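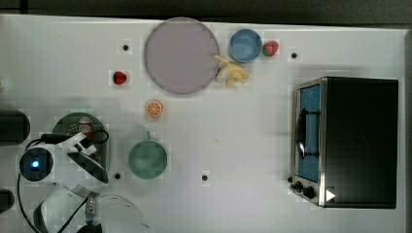
Play food and plates on a white table.

13/01/2019

The owner of Velline, a small toy shop in Clusdale, speaks slowly and thinks before each answer. She opened the shop 14 years ago with a loan of 2000 and, as she says, "very little knowledge of toys." Before that she kept the books for a bakery in Stasness.

I asked her first which toys stay popular. "Food," she said at once. "Fruit, bread, eggs. A child of three wants to do what the parents are doing, and the parents are cooking. It was the same when I was small, only we used stones and leaves."

She does not like very large sets. Many families come in asking for the box with 30 pieces, and she often sends them home with a smaller one. "With seven pieces the child gives every piece a job. With 30 they are under the sofa by the evening – and then the grandmother steps on one."

Repairs bring in little money, but she still does them two mornings a week in the back room. In September she closes for some days and visits Oyewole, the workshop that makes her doll furniture.

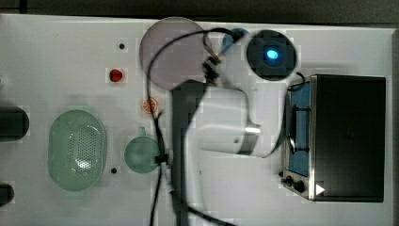
"I go there to complain, and they know it," she told me. "The drawers were too tight for small hands. I brought one chair and one cupboard in my bag and we sat with them until lunch. Now the drawers are good. The chairs we are still discussing."

Her own children are grown and live far away, and none of them wants the shop. She has no plan yet for who will take it. When I asked if this worries her, she looked for the right word for some time. "It makes me careful," she said. "I don't order so much for next year."

Prices are the part of the work she likes least. Customers compare everything on their phones while they stand in front of her, and she has stopped minding. "Some buy it there and some buy it here. Last week a man read me the other price and then he paid mine. He wanted it wrapped."

The shop is open every morning until the end of the month, and in the afternoons when the light is on.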